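Fitov-users mailing list
Subject: Re: cloth grasps and the wrist view question
Date: 6 September 2019

Hi all,

Sorry for the slow answer, I wanted to finish the March data before I opened my mouth. Quoting the bit I'm replying to:

> We tried your recipe on our own arm and the grasps on towels
> are fine, but anything with thick seams goes badly. The fingers
> close, the cloth slides out, and the policy just carries on as if it
> had the thing. Did you do something special for jeans, or did you
> leave them out of the results table? Also, do you really train on
> nothing but the hand-held demos? We have 25 of those and
> it doesn't seem like enough.

Fair questions! Jeans are in the table, but they're lumped in with "heavy" and I should have split that row up. If you pull them out on their own, the success rate drops to 40 percent, and the rest of the heavy pile makes it look a lot nicer than that. I'll fix the table in the next draft.

On the demos: yes, only the hand-held gripper, no teleoperation at all. We have 300 of them now. With 25 I got pretty much what you're getting - towels okay, everything else a coin toss. I would not bother tuning the network at that size. I wasted most of a month doing exactly that with the Maillard encoder and the curves moved less than they did when I changed the random seed (please don't ask how many seeds).

What helped with denim was where people put the fingers in the demos. When we started, everybody went straight for the waistband, because that's how you'd pick up pants with your own hand. The waistband is several layers thick, and the pads can't bend around it, so they skate. So we asked people to come at the flat part of the seat, near a back pocket, push in a little so the cloth bunches up between the pads, and only then close.

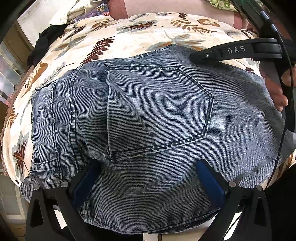

The push matters more than the closing force, at least on our pads. I ran the same policy with the push trimmed out of the demos and it went right back to dropping things. We also tried turning the force way up without the push, and all that got us was a hot motor and a grumpy safety cutoff.

The other half of your problem, the policy carrying on with empty fingers, is a different bug. Ours did that too. The wrist view of a closed gripper with cloth in it and one with cloth just behind it are very close, and the network has no reason to care if every demo in your set is a good one. We went back and recorded some where the person misses on purpose, opens up, and tries again. I feed it the finger width along with the picture now, and I keep 2 past frames instead of one. I did those changes together, like an idiot, so I can't tell you which one did the work. If somebody wants to separate them, I'd love to see it.

A few smaller things while I'm here:

Lighting. Patterned cloth close to the target confused the Geltance version badly. Mixing more prints into the demos took care of most of it.

Stitching. I had a theory that the network was locking onto the light topstitching around pockets. I painted it out in a batch of test clips and the predicted grasp point barely moved, so I've dropped that theory.

Latency. If you're running the Jitirard driver, check that your width readings and your frames have the same clock. Mine didn't, and the width was late enough to make the retry behavior look random.

I can put the retry demos up on the list server once I've cut out the parts with people talking in them. What are your pads made of, by the way? And how wide is the opening? If yours are a lot stiffer than ours, I'd try the push on something thinner before going back to the jeans.

Cheers from the Fitov laundry pile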